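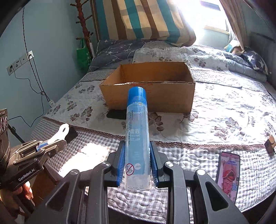

Issue 7

Skurero Household Word List: notes for users

Skurero is a list of 2322 everyday words for things kept, packed and thrown out at home, with a short definition for each. It was put together by Nazanin Pakzad and Catrin Rosser from moving checklists, pantry labels and letters sent in by readers of the Craddock newsletter. Bottles, boxes, lids and bedding make up a large share of it.

What is in the folder

words.csv holds one word per row. The columns are word, plural, definition, room and source. The room column can be empty. Words used in more than one room are listed once, with the rooms separated by a semicolon.

variants.csv holds regional spellings and local names. A variant points back to the main word by its spelling, so do not rename words in one file without changing the other.

notes.txt has the longer arguments over single entries. The one on "carton" and "box" is still open.

Changes in this issue

Added almost 400 words from the Stukudum letters, most of them for kitchen storage. Sabina Uddin typed these up and kept the writers' own spelling in the source column. Five entries that were brand names have been removed. The plural of "scissors" is now blank.

Known problems

Definitions written before issue 5 are longer than the rest and some mention prices. The room column follows American usage, so "closet" covers what other lists call a cupboard or wardrobe. Accented letters may show up wrong if the file is opened in an old spreadsheet program. Choose UTF-8 when importing.

Use

You may copy, print and change the list for any purpose, including classroom use. Please keep the source column if you pass the file on. Letters were used with the writers' permission, and their names have been left out.

Corrections go to Iestyn Lloyd, who will merge the next batch in May. Send the word, the row as it stands and the row as you want it.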